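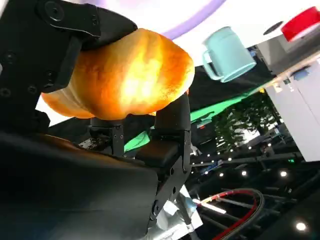
What was the open day meant to establish?
The aim was to find out whether the handling cell could be run in front of visitors for a full afternoon, using ordinary kitchen and bakery items, with one operator in attendance and no engineer at the controls.

Progress report to the Abreu fund, September

1. Summary
Seltach held its open day in the exhibition hall at Estska, from 13:00 to 17:00. The event closes the second work package. The cell completed 146 handling cycles during the afternoon. Of these, 12 ended in a dropped or misplaced item and were logged as failures. Three stops were made by the operator. The remaining work is set out in section 5.

2. Set-up
The cell was moved from the workshop the evening before and levelled on site. Calibration took longer than planned as the floor of the hall slopes towards the loading door, and the base had to be shimmed twice. Kenza Shawky ran the cell. Moataz Lahlou kept the log and dealt with visitors' questions.

Items for the demonstration were chosen from the list agreed in the spring. Bread rolls were given priority. They vary in size and the crust marks easily, so too much grip force can be seen on the item afterwards. The two-fingered gripper was used throughout, with the force limit set to the lower of the two values tested in the first work package. Mugs were included as a rigid item for comparison.

3. Results
Nine of the failures involved rolls and the other three involved mugs. The log gives the usual cause for rolls as an off-centre grasp, where the item turned between the fingers during the lift. Reducing the lift speed at 14:30 lowered the number of such cases, at the cost of a longer cycle. All three mug failures were recorded as poor placement. No mug was broken.

The operator stops were as follows. One was for a visitor who had leaned over the barrier, one for a cable which had worked out of its clip, and one for a software warning that was cleared without a restart. The barrier will be moved further out at the next event.

4. Visitor response
Most questions concerned cleaning of the finger pads and the time needed to change from one product to another. We have no measured figure for the second point. A representative of Jiltness asked for a trial on wrapped goods, and a short proposal has been sent to them. This work would fall outside the present grant.

5. Outstanding work
The grasp planner is to be revised so that long items are held nearer the middle. The cable clips will be replaced with a screwed type. Changeover time will be measured in the workshop with both sets of pads. Spending on the work package is within budget, apart from transport, where the overrun has been met from the contingency line. The full cycle log is held by Moataz Lahlou and can be supplied on request.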